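Household robots: frequently asked questions

Can a robot clear my table yet?
Not one you can buy. Zasum and Skavgate both show clips of it, but we have yet to see either do it in a home we picked.

What about the Katayama arm?
Fine on a factory line, where the same part shows up in the same spot 1,000 times. Your kitchen won't do that for you.

Vidis claims 100 percent success. True?
Ask how many tries, and how many kinds of object. In May we asked, and the answer was 10 tries with 4 objects, all of them boxes.

Why is sorting fruit so hard?
A date is small and wrinkled, a tangerine is round and rolls, and bok choy has leaves that bend. Put them on a busy printed tablecloth and the camera has to work out which fruit is real.
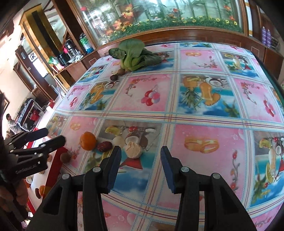

Grip is the other half of it. Squeeze too hard and you have juice, too soft and it's on the floor.

So should I wait to buy?
Keep your money for now. We'll change this answer when someone lets us bring our own groceries.

Contact us | © 2021 | Back to top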